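Come and sort, scoop and pour with us — helpers wanted for the Grube tabletop sessions

Right, so I'm looking for people again! If you came to the spring lot you'll know most of this already and can skip to the bit about dates. If you're new, hello, I'm Tadeusz Witkowska, and I run Skirnach, a small workshop above the old Grube shop where we try out activity boxes for people who want to keep their hands busy and steady. Our boxes go out under the name Tudirari. They're used at home, in day centres and by one or two very keen book clubs (long story, they got bored of the books).

What we're after is ordinary people with ordinary hands who'll sit down at a table for a morning and scoop, pour, pick up, put down and sort small things from one dish into another, and then tell us what was fiddly and what was dull. You don't need any training. You don't need to be good at it either, and I mean that — last time our most useful notes came from a chap who spilled nearly everything and was very cross about it.

What you'd be doing

A session lasts three hours with a proper break in the middle. You'll have a table to yourself, a set of glassware and something to fill it with. There's a card with the tasks on it, and you go through them at your own speed. Some are quick (tip one dish into another, level it off). Some take ages, like moving things over one by one with a spoon, and I'd rather you stopped and had a stretch than gritted your teeth through it. After each task you fill in half a page about how it went. Scribbles are fine. Swearing is fine as long as I can read it.

We want people for three sessions each, all in September, and it does need to be the same people for the whole run, so please don't sign up if you already know you'll be away. The first one is mostly getting used to the things on the table. The second is the same tasks with your other hand, which everybody laughs at until they have a go. In the last one you make up a task of your own and we all try each other's. That's my favourite and it always overruns.

What's on the table
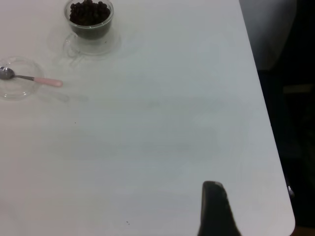 Glassware is the thing I've fussed over most for this run, because the plastic tubs in the last boxes felt like playing shop and plenty of you told me so. I wanted proper cups and dishes, the kind you might have in your own cupboard, and I wanted them see-through so you can tell how full they are without leaning over. A clear cup heaped right up past the rim with small dark round beans, sitting on its glass saucer, is just the sort of thing you'd start from, and you can see the beans all the way down through the side. The dark against the white tabletop helps a lot too, especially if your eyes are like mine. The glass saucers are harder to spot on white, I'll admit, and I'd like to hear whether that bothers you or whether you stop noticing after a few minutes. We may try a coloured cloth underneath. My sister says green, I say anything but green.

Please don't eat anything off the table, whatever it looks like. There will be biscuits at the break, and they'll be on the side by the kettle where they belong.

Who we'd like

Adults of any age, and I'd really like a good mix this time. Last run we were heavy on retired teachers (lovely, very thorough, rather strict about my spelling) and short on people under forty. Left-handers, please come, we never have enough of you. If you've got arthritis or a tremor, or you're getting over a hand or wrist injury, you'd be very welcome, though do have a word with your doctor or physio first if you're at all unsure. These sessions aren't treatment and I'm not medically trained, I just make boxes.

Pay and practical things

We pay £434 for the full run, sent to your bank in one go after the last session. Bus fares come on top if you keep your tickets. The room is up one flight of stairs and there's no lift, sorry — if that rules you out, tell me anyway, as I'm trying to book somewhere on the ground floor at Wunum later on and I'll keep your name.

Tea and coffee are on us. Bring your reading glasses if you use them, and wear something with sleeves you can push up, as long cuffs and full cups don't get on.

How to put your name down

Drop a note through the Skirnach door or leave a message on the workshop phone with your name, which hand you use, and whether mornings suit you. A line or two about why you fancy it would be nice but I won't be marking it. I'll ring everyone back myself, and if I haven't got you by the second try I'll leave a message, so please do listen to your messages!

Posted Wednesday, July 24, 2019. Places go in the order I hear from people, apart from a few I'm keeping back for left-handers.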